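Gathering Demonstrations - notes for week two
Evangelia Dimitriou

Okay, so last time we got as far as why a policy trained on perfect runs falls over the moment something slips. Today is about the boring part, which I love - collecting the runs!

Our handle set from July has 1,512 episodes, split between the Histumthorpe and Flultby rooms. Sounds like plenty, right? But most of them start with the arm in nearly the same pose, so the model learned the pose and ignored the handle. Please move your start position every time (yes, every time).

Two things to log for each episode: who was driving, and whether the grasp was redone. Close the fingers on the handle, wait a beat, then pull.

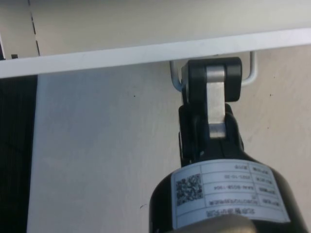

And keep your bad runs! A fumble with a recovery teaches more than another clean pull, so tag it and move on. Read the Chu handout before lab, and bring two questions about it.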